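Furniture & Home > Tables and desks > Warranties
Last updated: 12 Aug 2024

Is the Stulard surface protection plan worth paying for?

mudroom_shelf
We're about to order a white Stulard table for the dining end of the kitchen. It costs $1,169, which is already more than I wanted to spend. At checkout they offer a "Total Surface Plan" for another $147, run by a company called Menon. The salesperson told me it covers "pretty much everything that happens to a table." I've heard that line before about a couch, and it covered pretty much nothing that happened to the couch.

The brochure says stains, rings, scratches and heat marks. The web page says "accidental stains and damage from a single event." Those sound like two different products to me. We have kids, and a lot of food gets made and eaten there. Has anyone here gotten money or a repair out of these people? I'm not interested in how nice they were on the phone.

lowtide_carpenter
Read the terms before you pay, and I mean the long ones, not the brochure. When I looked at the Menon plan in June, these were the parts that bothered me:

- You have to report damage within 60 days, and you have to say when it happened. "We noticed it last week" doesn't get you far.
- "Accumulation" is excluded. A worn patch where somebody sits every day is accumulation. So are fine scratches.
- They can send you a cleaning kit first and wait to see what you say.
- If they can't fix it, they may offer store credit, and the credit is at Stulard.

I filed once, for a dark ring from a plant pot. They asked for photos, then for the original receipt, then for the same photos again. In the end I got a bottle of cleaner that smelled like the one under my sink. The ring is lighter now. I wouldn't call that coverage.

Check your credit card and your homeowner's or renter's policy too. Mine wouldn't have paid for a ring either, but at least I wasn't paying extra for it.

tundo_owner
Skip it. My table's a Tundo, also white, and I turned down their plan, so take this for what it's worth. I keep a tray on it and anything messy goes on the tray. Felt pads under the bowls. Wipe up tomato sauce right away. I don't buy the special sprays either. I tried Sevotden for a while and couldn't tell the side I sprayed from the side I didn't.
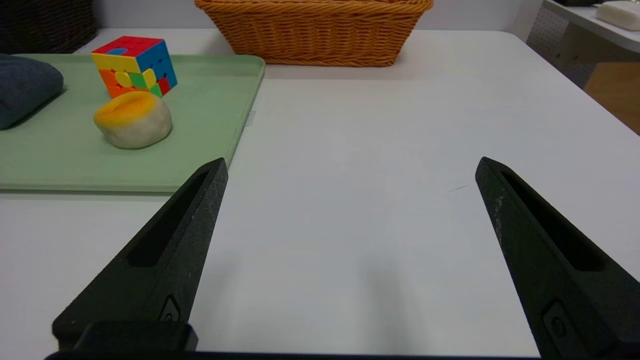
pennywise_attic
I disagree, they paid for mine. Nail polish remover, big dull spot, new top in 2 months. Call, don't use the web form. No idea if the terms are still the same.

Tags: extended warranty, dining tables, stains, is it worth it

Contact us | Copyright 2024 | Back to top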